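Speaker notes - Packing light for work trips
Prirneddale Library, evening talk series
Notes by Marlene Bastos

Start at 6:30. Wait two minutes for people coming up from the parking lot. Mention the restrooms and the coffee.

Opening
I traveled for work for most of my adult life, first for Dunico and then for Hartono. In my busiest year I spent 80 nights in hotels. For a long time I packed badly. I checked a large suitcase for trips of two nights and used half of what was in it.
Tonight is for people who travel a few times a year and want to stop checking a bag. Questions at any time.

Slide 2 - The bag
Ask for a show of hands: who checks a bag on a short trip?
Buy the bag last. Most people buy a bag first and then fill it. Lay out what you need, pack it into a cardboard box, and measure the box. Mine came out much smaller than I expected.
Wheels add weight and take up room inside. A bag without wheels is easier on stairs and on trains. If you have a bad back, get the wheels and don't worry about it.
Check the size rules for your airline before every trip. They change, and the cheaper fares often have a smaller limit.

Slide 3 - Clothes
Pick one dark color and one light color. Everything should go with everything else.
Shoes are the biggest problem. Wear the heavier pair on the plane. Pack one other pair at most.
Tell the Randbridge story here. I went to a sales meeting in June with three jackets and no belt. Orlando Castaño lent me his and spent the day holding up his pants with a binder clip. Keep it short.
Rolling or folding - I have done both and the difference is small. Fold anything with a collar.
Plan to wash things. A shirt washed in the sink at night and rolled hard in a towel is usually dry by morning. Cotton sweaters are not.

Slide 4 - The list
Hand out the sheet now. Keegan has the copies at the back.
Write one list and keep it inside the bag. After each trip, cross off what you didn't use. If something gets crossed off on 2 trips in a row, it comes off the list for good. Yanti Tambunan did this with me at Hartono, and her list went from a full page to a short column.
Medicine and glasses go on the top line.
Pause for questions. Someone will ask about umbrellas. I don't pack one. I carry a thin rain jacket.

Slide 5 - Small things
Cables, chargers, pills, pens, a sewing kit. These end up loose in the bottom of the bag, and they are what people lose.
Use small pouches with zippers, each one a different color. Don't use black. A black pouch in a black bag is hard to find in a dim hotel room. A bright one with a pattern on it is better, even if it was made for a child.
Give each pouch one job and don't change it. Chargers stay with chargers. Leave the pouches packed when you get home, and buy a second toothbrush so the travel one never comes out. 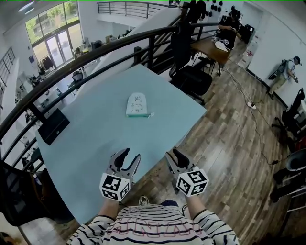

Slide 5: Rounded pouch in mint green and white, with cartoon doodles.

Pass my own pouches around while this slide is up. Get them back before the break!

Slide 6 - Going home
People plan the trip out and forget the trip back. Leave some empty space for papers, samples and gifts. Dirty clothes take up more room than clean ones, so bring a thin cloth bag and press the air out.
Check the shower, the outlets and the safe before you leave the room. I lost two chargers before I made this a habit.

Close
Thank Philomena Quartey for setting up the series. Next month she is speaking about train travel with kids.
Spare copies of the list are on the table by the door. Chairs go back against the wall.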